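Battery calibration (mobile phones)

Battery calibration is the process of bringing a phone's charge reading back in line with the charge held in its cell. The reading drifts when a phone is topped up often and seldom run low – a common pattern in office use.
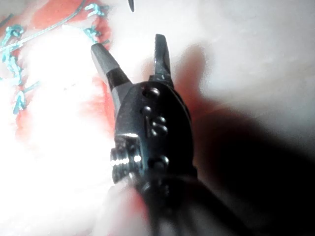 The usual method is to run the phone until it shuts off, leave it for 3 hours, then charge it to 100 percent without a break. Calibration does not restore lost capacity. The Jodari service guide, edited by Lindsay Brunton, advises replacing any cell that holds less than 80 percent of its rated charge.

See also: Fuel gauge chip; Trickle charging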